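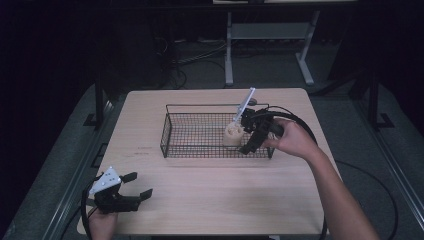
Vol. 11, p. 259

3.2 Container and work surface

The container used in this part of the study was a low rectangular basket of black wire mesh. It has an open top, a gridded floor and short sides, and the rim rises into a handle along one edge. Baskets of this type are sold for desks, bathroom shelves and kitchen counters, and they turned up in many of the homes visited in the Clirkside survey (Srisuk and Sarıgül), where they mostly held small things that had no other place: pens, a cup, packets, loose cutlery.

The basket was set on a square table with a light wooden top. We kept the surface clear apart from the basket so that the item being handled would be the main source of difficulty. Bare wood gives a thin rod or foot less hold than cloth does, and a light basket can shift when an item catches on its rim. The Grustier study reported the same problem with plastic trays, although those trays had solid walls and nothing for an item to snag on.

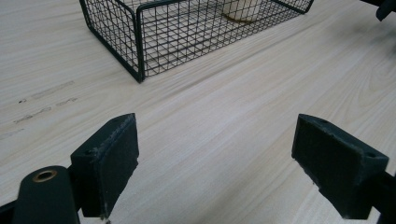
Figure 4. Corner of the wire mesh basket on the wood-grain tabletop.

Mesh walls have two effects on tidying. The first is visual. The contents can be seen from the side, but the wires of the near wall, the floor and the far wall overlap, and a narrow item lying flat is easily lost among them. The second is mechanical. A stick that is lowered at a slant may enter an opening in the grid and stop short of the floor. Standing it in a cup avoids this, at the cost of a taller load that sticks up past the rim.

We coded 324 placements. An item was coded as upright if it stood without leaning on a wall, and as lying if its long side met the floor of the basket. Leaning items were coded separately — 70 of them in all — and are left out of the comparison in Section 4. Where the two coders disagreed, the placement was looked at again and one code agreed on.

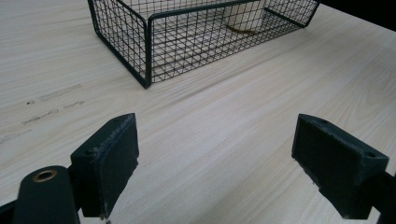 Figure 5. Basket with a pale item standing toward its right half, seen through the mesh.

The position of the basket on the table was not fixed. Participants were free to turn it, and the angle of its long side was noted only when it changed during a trial. Positions inside the basket are given relative to the nearest wall.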